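Last touched June 21, 2020. If you're reading this after July, check with Eskil Wallin first, as he's promised to redo the folder names and I've promised to let him.

# Arkden two-arm sorting kit: notes and sample recordings

Hello! I'm Noémie Tremblay, and I've had the Arkden kit on loan from Akska for long enough to have opinions. The folder holds 400 short recordings made with it, plus my notes for anyone at Jovuvbridge who's wondering whether to order one.

## What you get

- two arms with grippers, already paired
- a set of coloured bins
- the control software (install it from the stick, the download link is dead)
- a printed manual, good on wiring and hopeless on everything else

Setting up took me an afternoon, most of it spent hunting for the right spanner. Halvard Eide did his in half the time, but he'd read the manual first, so it doesn't count.

## The task

Small tubs with lids go from one bin to another, and that's the lot. I picked tubs because they're cheap, they stand up by themselves and the lids come in nice different colours, which makes it much easier to tell the recordings apart when you're scrolling through (you will be scrolling a lot).
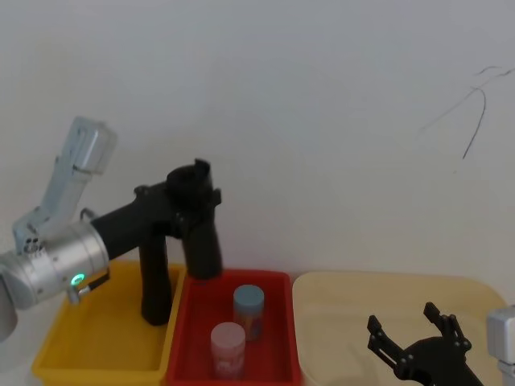
*Left gripper open over the yellow and red bins, two lidded tubs standing in the red one.*

The fingers are long and thin, and I've grown very fond of them. They get down into a bin without knocking the rim, provided you come in from straight above — come in at a slant and you'll be picking tubs up off the floor. The little green ring light on the wrist is handy too, I can see it from my chair.

What I like less is the software. It forgets your speed setting every time you close it, and the default is far too quick for a first go. Write your number on a sticky note. Mine's 123, whatever the units are (the manual doesn't say, and Wichai Panyasiri couldn't find out either).

## What's in the folder

 recordings/ one file per attempt
 notes.csv my comments, some grumpy
 settings/ arm settings, copy before editing

Failed attempts are left in and marked `miss` in the notes. Please don't tidy them away! Edvin Sjöberg needs them for his own comparison with the Nørgaard kit.

## Known niggles

- File times are an hour out. Still not fixed.
- Some early notes say "tan bin" and later ones say "cream bin". Same bin.
- The right arm is a touch slower to wake up than the left, so wait for both before you press start.

Questions to me, bin orders to Halvard.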